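Notebook, 2023-07-07
Marmalade pectin, batch 5 (again)

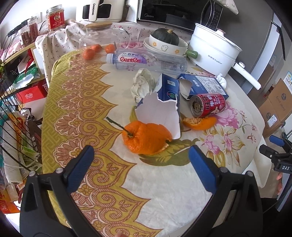
Batch 5 of the Stondau marmalade set overnight into something you could resole a boot with, so today went to working out where all the pectin came from. Gemma says pith. Geert says I boiled it too long and wandered off, a theory he applies to everything I do. I had been treating the peel as one ingredient on the sheet, and that won't hold up: a big domed piece like the one on the flowered tablecloth, bright orange outside with a pale ragged edge, is at least two things, and they behave differently in the pan. The colored skin brings the oil and the flavor. The white part brings the glue.

What I did this morning: took a fresh lot of fruit, pared half of it thin, left the other half with all its pith. Same sugar, same water, same pan, one after the other. Simmered both to soften before the sugar went in. Pips in a muslin bag for both, squeezed once at the end and thrown out. I did not wander off. Kazimiera will vouch for me.

Pared lot: slow to reach a set. Wrinkle test failed twice, passed on the third plate. Clear, loose, runs off the spoon. Good on toast if you eat over the sink.

Pith lot: passed on the first plate with room to spare. Cloudy. Bitter at the back, in a way Genivaldo called "grown up" and Remo called something else.

So Gemma is mostly right and I have told her so, once. Geert gets partial credit. I looked back at the sheet for batch 5 and the final boil is written down as "20 min?" with a question mark in my own handwriting. The question mark is doing a lot of work there.

Other things while I had the pan out:

The Pronden thermometer reads low. Checked it in boiling water against the old glass one and it lags badly, then catches up all at once as if hoping I hadn't noticed. Use the glass one until somebody buys a replacement. The Pronden may stay in the drawer and think about its future.

Sugar: we are on the last sack. Remo to reorder from Saretti. He said this in November too, and we ended up making chutney.

Lids: 30 left of the small size. Do not use the ones in the blue tub, the seals have gone hard.

Next: mix the two, half pared and half with pith, pips left out altogether. Keep the final boil short and write down the time when it stops, in numbers, no punctuation. If it sets soft I'll put a few pips back before I touch the boil.

Batch 5 jars are on the bottom shelf. Kazimiera wants to melt one down as a glaze for ham. She is welcome to all of them, and should bring a strong spoon.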